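Ticket: Toilet keeps refilling at night, ground floor bathroom
Product: Fasis fill valve, bottom entry
Status: Solved
Opened by: Kaja Navickas
Assigned to: Gerrit Nel, Stuvum parts support

Kaja Navickas
The toilet in our downstairs bathroom runs for a few seconds every 30 minutes or so, day and night. Nobody has flushed it when this happens. I replaced the fill valve with a Fasis one in October and it was quiet for a while. The water bill for the house on Lundwood went up by 1,800 gallons over the last period. I have turned the adjustment screw both ways and it makes no difference.

Gerrit Nel
Thanks for the details. A short refill at regular intervals usually means water is leaving the tank slowly and the valve is topping it up. Please do the following before changing any more parts.

1. Take the lid off the tank and put a few drops of food coloring in the water.
2. Leave it for 30 minutes without flushing.
3. Look in the bowl and tell me if any color came through.
4. Shut off the supply, mark the water line in pencil, and check it again after 90 minutes.

Kaja Navickas
Did both on Wednesday evening. There was color in the bowl, faint but clear enough. The water had dropped a bit below the pencil line. It was still well above the flapper.

Gerrit Nel
That clears the fill valve. The water is getting past the flapper or the seat under it. With the supply off, flush to empty the tank, then run a finger around the seat. You are feeling for grit, scale or a nick in the plastic. Check the chain too. It needs a little slack when the flapper is down.

Kaja Navickas
Chain is fine. The seat has a rough patch toward the back, like scale. The flapper left black on my fingers and has a wavy edge. It says Rampersad on it, so it must be the one that was in there when we bought the house. We've been using drop-in cleaning tablets for years if that matters.

Gerrit Nel
It does. Tablets that sit in the tank are hard on rubber. Stop using them and replace the flapper. Clean the seat with white vinegar and a nylon pad, no steel wool. Rinse it well before you fit the new part. The Stuvum 3,000 series flapper fits this valve opening. Set the water level an inch below the top of the overflow tube when you are done.

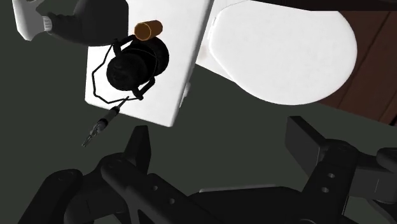 Can I keep using the toilet while I wait for the new flapper?
Turn the supply off at the wall between uses and open it only to fill the tank. The leak does no harm to the bowl, it only wastes water.

Kaja Navickas
Part came, fitted it this morning. Vinegar took most of the scale off, the rest needed a second go. Repeated the coloring test and the bowl stayed clear. The water is still at the pencil line after 90 minutes.

Gerrit Nel
Good. Repeat the coloring test in a month in case more scale comes loose. I'm setting this to solved. Reply here if the refilling comes back and the ticket will reopen.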